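The county wants to close our e-waste drop-off

Posted by Kosmas Manolakis on Sep 2, 2024
Print this post | E-mail this to a friend
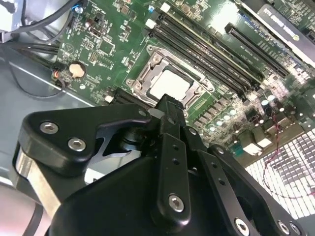 So the Drukulura county council finally put its budget draft online, all 100 pages of it, and buried near the back is a plan to shut the recycling depot on Karras Road. It saves $2000 a month. That's it! Meanwhile the same draft brags about a "zero landfill by 2040" goal, and I'd love to hear how a green motherboard with its CPU socket and all the rest is supposed to get to zero landfill when the nearest depot is 20 miles away (my mother-in-law is not driving that far with a dead computer, I promise you).

Councilwoman Vasiliki Chatzigeorgiou was the only one who asked about it at the hearing, and she got a pretty mushy answer about "regional partners." Which partners? I e-mailed the budget office twice and got the same form letter back both times.

The vote got pushed to February, so there's time to bug your council member. I'm calling mine tomorrow.

Filed under: Local Politics, County Budget, Rants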